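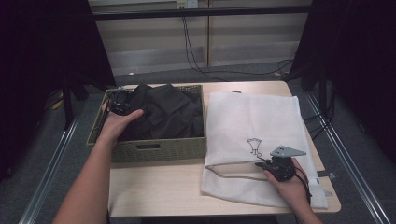

Par la rédaction de Brerine | 9 décembre 2018

Accueil Reportages Ateliers Abonnement

On m'avait promis l'avenir, je suis tombé sur la lessive. Pour sa journée portes ouvertes, Haka avait convoqué la presse, les voisins et quelques investisseurs dans ses locaux de Runden, café compris. Au programme : comment on apprend à une machine à ranger du linge. Réponse courte : en le rangeant soi-même, très souvent, une pince dans chaque main.

Le poste de travail n'a rien d'un vaisseau. Une table en bois clair, un panier vert olive, un tissu noir en boule dedans, un filet à linge blanc orné d'un petit personnage dessiné au trait. De part et d'autre, des panneaux sombres ; par terre, de la moquette grise et deux longs rails métalliques. L'opératrice tient les pinces comme on tiendrait deux sèche-cheveux un peu susceptibles. Elle attrape, elle soulève, elle dépose, elle recommence. Chaque geste part dans la base de données, y compris les ratés, qui ont leur propre dossier.

Le programme s'appelle Fiadzo et il en est à 1 486 séquences enregistrées depuis novembre. C'est beaucoup de linge pour une maison qui ne possède pas de machine à laver (j'ai demandé). L'objectif de l'année est fixé à 1 827, chiffre dont la précision m'a laissé rêveur et que personne, dans l'assistance, n'a osé contester.

Le tissu, nous explique-t-on, est un adversaire redoutable. Une boîte reste une boîte. Un chiffon noir change de forme dès qu'on le regarde de travers, et le filet se laisse pincer par où il ne faudrait pas. Quant au cordon, le sujet a occupé 135 minutes de réunion la semaine précédente, et il est reparti vainqueur.

Les visiteurs ont ensuite pu essayer. J'ai mis trois tentatives à saisir une chaussette et une quatrième à la lâcher. On m'a assuré que mes données seraient utiles, sans préciser à quoi.

Prochaine visite au printemps, sur inscription. Apportez du linge propre.

Rechercher sur le site OK

Contact | © Brerine, tous droits réservés | Haut de page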